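Vanity drawer keeps sliding back open, is it the table or the drawer?
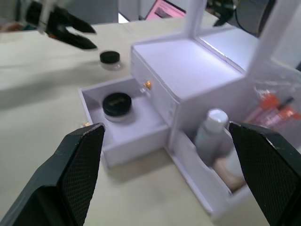

White vanity organizer with the drawer out

Posted by pumpkinrow in Home & Storage, April 15, 2024

I bought one of those small white tabletop vanity organizers in March. It's the Clanon one with a single drawer in the upper section. I keep earrings, hair ties and two lipsticks in it, so nothing heavy. When I push the drawer shut it stays for a minute and then creeps open again. By morning it is usually open far enough that I knock it with my sleeve.

There is no magnet or catch that I can find. I already tried turning the organizer around on the dresser and then the drawer stayed shut, but of course I can't use it facing the wall. Is this a defect I should return it for, or is there a simple fix? I would like to avoid glue if possible. The return window is 40 days and I have 5 left.

3 replies

Rodel Abella
If it stays shut when you turn it around, the drawer is fine and your dresser leans toward you. Old dressers do this a lot, especially on carpet, where the back feet end up on the tack strip near the wall and sit higher than the front ones.

Check it with a level, or put a marble on top and see which way it rolls. Then you have two choices. You can shim the front feet of the dresser, or you can raise only the front of the organizer. The second is less work. Get a sheet of thin felt pads, the kind for chair legs, and stick one under each front corner. Push the drawer in and leave it overnight. If it still creeps, add a second pad on top of the first.

Don't go higher than you need to. If the organizer tips back too far, small things will roll to the back of the drawer every time you open it, and bottles on top may slide.

If you don't want to lift anything, you can add a little friction to the drawer. Cut a piece of clear tape the length of a fingernail and put it on the underside of the drawer near the back. Plain tape is enough. I did this on a Utilau desk tray and it has held for a year. The tape picks up dust and has to be replaced now and then.

I would do the marble test before sending it back, as a replacement will do the same thing on the same dresser.

tillie_1061
Mine did this too, different brand (Pace I think). I put a blob of poster putty on the inside where the drawer touches the back. Works ok but you have to pull a bit hard and once the whole thing came with it — so hold the top with your other hand. Also check you don't have a hair tie stuck behind the drawer. Take it all the way out and look.

garnetlake
just return it. get the Pumarico one, it has a catch

pumpkinrow
Thanks all. The marble rolled straight off the front, so it is the dresser. I put one felt pad under each front corner and the drawer was still closed this morning. There was also a hair tie back there. Keeping it for now.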